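Same objects in every demonstration, or swap them out?
Posted by Marwa Abdelaziz in Robot Learning, June 2024

I'm recording demonstrations for a small pick-and-place policy. One arm, teleoperated, overhead view, toy kitchen stuff on a white table. The tasks are things like "put the strawberry on the plate" and "put the orange slice in the blue bowl." So far I have 553 episodes and the policy is still bad at anything I move. Two of my layouts are below. 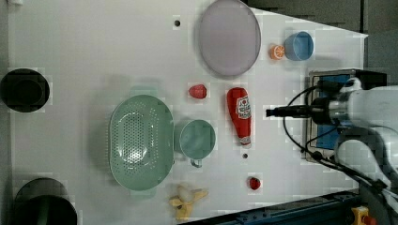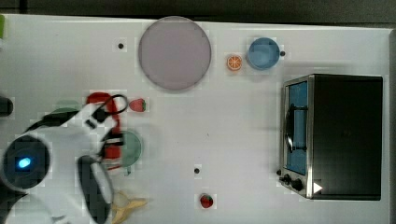 Overhead views of the table with the plate, the orange slice and the light blue bowl.

As you'd expect, the plate, slice and bowl end up in much the same place in a lot of my episodes. I shuffle the small items between episodes, but the plate is big and I tend to leave it where it is. After training, the arm goes to the usual plate position even when I've put the plate near the bottom of the table. It closes the gripper fine and lifts fine. It just puts the thing down where the plate used to be.

I don't have time for another 500 episodes. I can do 70, maybe a few more. Should I spend them moving the plate with the same objects, or bring in new objects as well? Also, does the clutter matter? I have a ketchup bottle, a banana and some green kitchen pieces that are hardly ever the target.

Karim Amrani

Move the plate. Don't add objects yet.

Your policy has learned that "plate" means one spot on the table, and it has no reason to look for it. New objects won't fix that. We had the same thing at Skollard with a drying rack that was always on the left. After a few hundred episodes the arm would release parts in the air on the left side no matter where the rack was.

What I would do with 70:

Divide the reachable part of the table into a coarse grid and write down a plate position for each episode before you start. If you pick by hand as you go, you will drift back to the spots that are easy to reach. Let a script pick.

Move the bowl and the orange slice separately. In both of your pictures the slice is between the plate and the bowl, so the policy can find any one of the three from the other two. Put the slice on the far side of the table from the bowl in at least half of the new episodes.

Keep 20 positions out of training and use them only for testing. Otherwise you can't tell whether the extra episodes did anything.

When you train, sample the new episodes more often than the old ones. If you just add 70 to 553 and shuffle, most batches will still be nearly all old layout. I started with 3 to 1 in favor of the new set and went down from there.

Leave the clutter in. You want the arm to see a ketchup bottle and not care about it. Do move it, though, for the same reason as the plate.

Liv Kristiansen

more data. 553 is not a lot, we used way more than that on the Urkach arm before it did anything useful. also check your camera is in the same place every time, mine got bumped and I lost two days

Meriem Morsy

Agree with Karim on the plate. Two things to add.

Check your instruction text. If you have two strawberries out, as in your second picture, and the instruction only says "the strawberry," then the label doesn't say which one you meant. Half the time you'll have picked the near one, half the time the other, and the policy averages the two and reaches for the gap. Either take one off the table or write "the strawberry near the arm" and so on. I went back and relabeled ours from the recordings. It was dull work but cheaper than recording again.

The second thing is the large objects at the edge. You have a toaster oven on the right in that same picture, and I don't see one in the first. If it is only out for certain tasks, the policy can use it to guess the task and ignore the instruction. Record some of the plain plate tasks with the oven on the table, and at a few different spots if it isn't too much trouble to shift.

Marwa Abdelaziz

Thanks. The strawberry labels are a mess, I just looked. I'll fix those first and retrain before recording anything. Karim, is your position script something you can share, or is it tied to your setup?

Karim Amrani

It's a random number generator and a text file. I'll send it to you. Change the table size at the top.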